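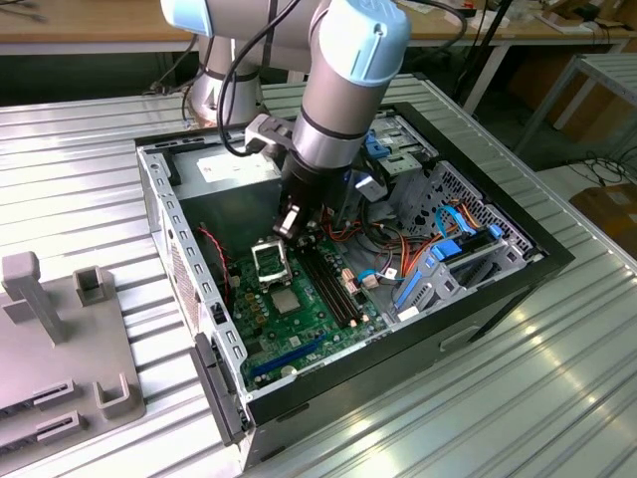 NOTEBOOK / Bench work / Tower rebuild

July 28, 2005

Tower is on its side on the ribbed table, side panel off. Job number 1434, for Natstead. I write down the state of the board before any processor goes in, so that we do not argue later.

CPU socket: frame is up. I did not touch the contacts and please do not touch them also. Memory slots: two, black. The Kaewkla modules are still in my drawer. Coin battery is in its place. I want to measure it before closing the case, the last one from April was weak and the clock was wrong every morning.
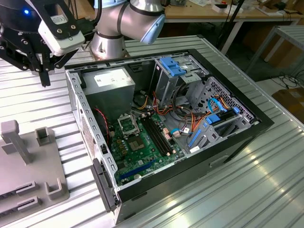
Cables

The orange, yellow, red and black wires go through the middle of the case and I don't like this. They should go nearer to the drive cage, with three ties. The red and black pair on the left of the board can stay where it is. I must look in the Plendis manual which header it belongs to.

Blue drive latches: try each one by hand before a drive goes in. On the last tower one was stiff and I pushed too hard. 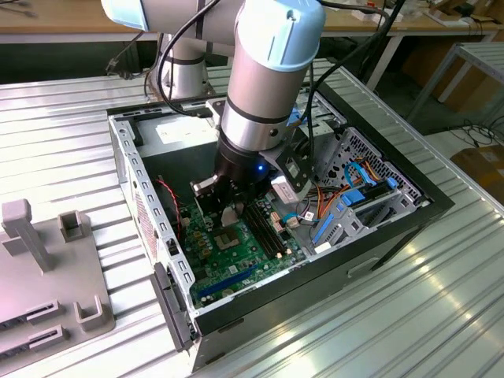 Socket and memory slots, job 1434.

To do: ask for paste (the tube is nearly finished), find the short screws, write the power supply label into the parts list. Processor only after the cables are tied.
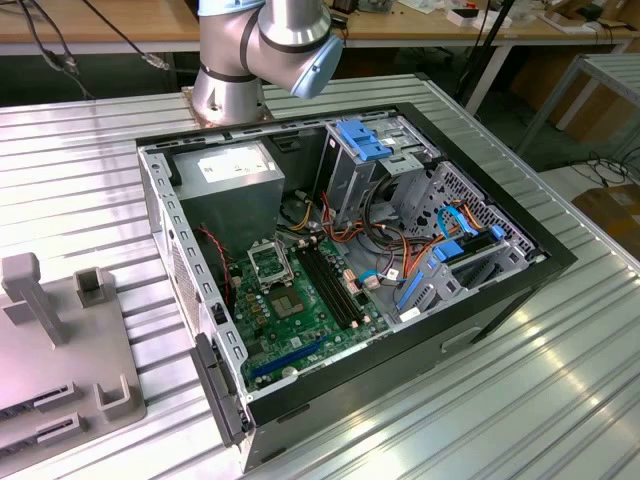 Comments (3)

Setareh Tehrani: Please tie the cables after the drives are in, the SATA ones need some slack. I did it in the other order on the Goltano tower and had to cut all the ties.

Good point, I change the order.

Setareh Tehrani: Short screws are in the left box.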